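Subject: Re: [titport-hall] Drinks table and hall rental for the July supper

On the question of the drinks table, quoted here so people don't have to dig for it:

> Last year we ran out of cold tea before the food was served.
> Can we get a second dispenser, or do we go back to bottles?
> Also, has anyone heard what Lemieux wants for the hall now?
> I had 3,000 in my notes for the whole season but that seems
> high for a room with 2 outlets.

Taking the last part first. The 3,000 is the season rate and it includes the kitchen. For a single evening Lemieux charges 295, and the tables and chairs come with it. We only need the one evening, so I have asked them to hold it. They want a deposit of 100 by the end of the month.

On bottles, I would say no. We had over 100 people last July and most of the bottles came back half full. The dispenser was less work and the cups were easier to clear.

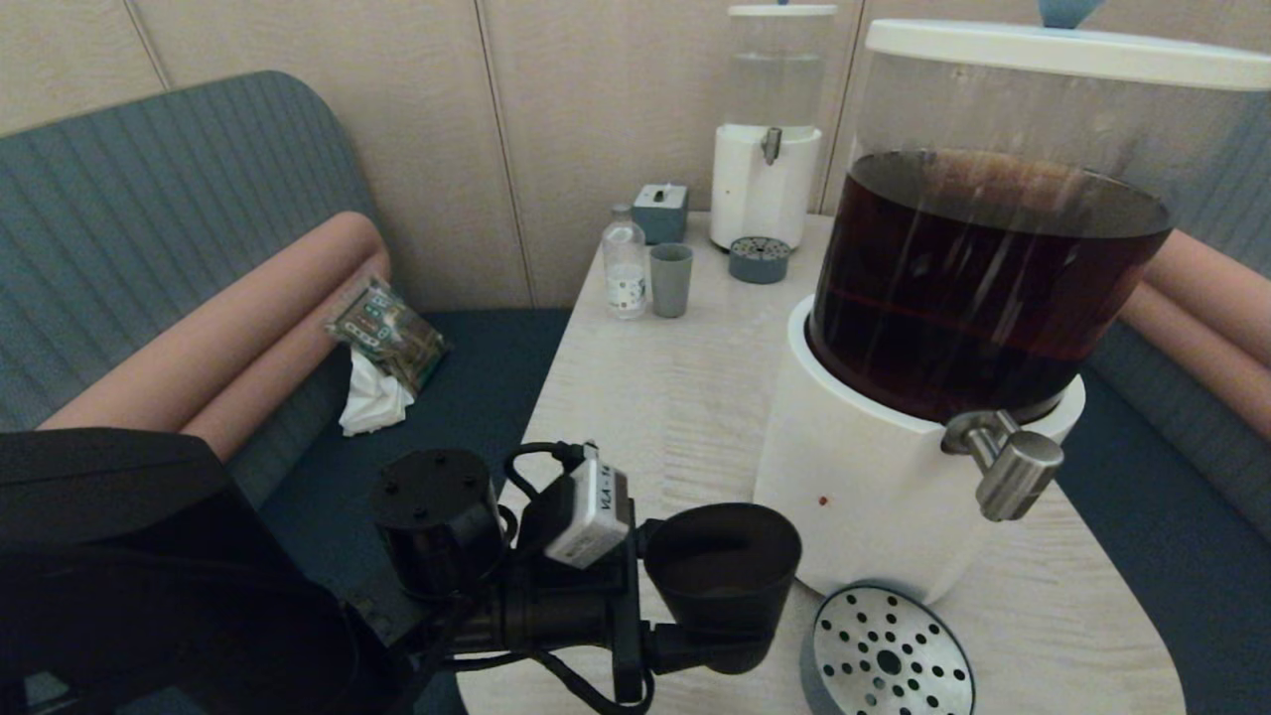
Drink dispenser with the white base and blue knob.

A second one of the same general size would do. Ullirine rents them by the day, and Wurier sells a plain one with a tap that comes apart for washing. I lean toward renting — we have no shelf space left in the hall closet, and the coffee urns already live on the floor.

For the tables themselves, please bring cloths if you have them. Paper covers blew off twice last year when the side doors were open. Clips help but we never have enough. The round-cornered tables go along the kitchen wall and the long ones down the middle, same as before.

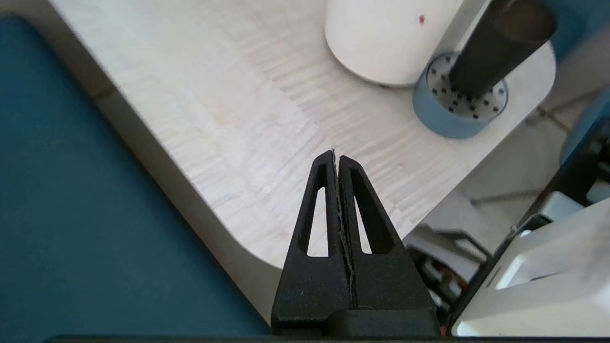

Pale wood tabletop, light grain.

Food sign-up is the same as always. Reply to the list with the dish and how many it feeds. Hot dishes should arrive by 5:30 so we can plug things in by turns. Cold dishes can come any time after 4. Please put tape with your name on the bottom of the bowl. I still have a glass pie plate and a ladle from last time if they are yours.

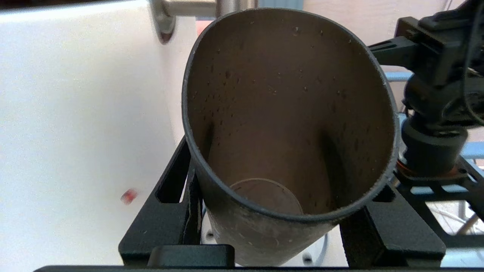

Parking is on the gravel side only. The church lot next door is being resurfaced in July and they have asked us to stay off it. If you can carry chairs at the end of the evening, tell me and I will put you down for 9:00.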